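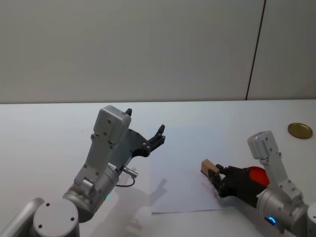

Two-arm cell at Hundside, anyone else living with one?

markonwood_lurker
Day 13 with the arms on the kitting bench. Right one has a block over the paper, left one hanging there with its gripper open. Used to be my bench. Now I sit at a screen and click OK when it drops stuff. Same pay, way more boring.

barros2ndshift
We got ours in January. Supervisor said no jobs lost. True so far, but they quit filling spots when people leave. 15 of us on the floor now.

istard_tech
Disagree a bit. My wrists were shot from that work. Now I do fixtures and teach points, learned more this year than the last five. Ask for the training, seriously.

markonwood_lurker
Asked. Waiting list. They train the day crew first

barros2ndshift
Same here lol. And the screen job has targets too, 183 a shift, and a bad pick counts agianst YOU

istard_tech
That's a management problem, arms didn't set your number

barros2ndshift
ok but management bought the arms

pallet_kate
Can you get stop-button time logged separate? We did that at our place, helped a lot. Get it in writing

markonwood_lurker
Didnt know you could. Will ask at shift change, thx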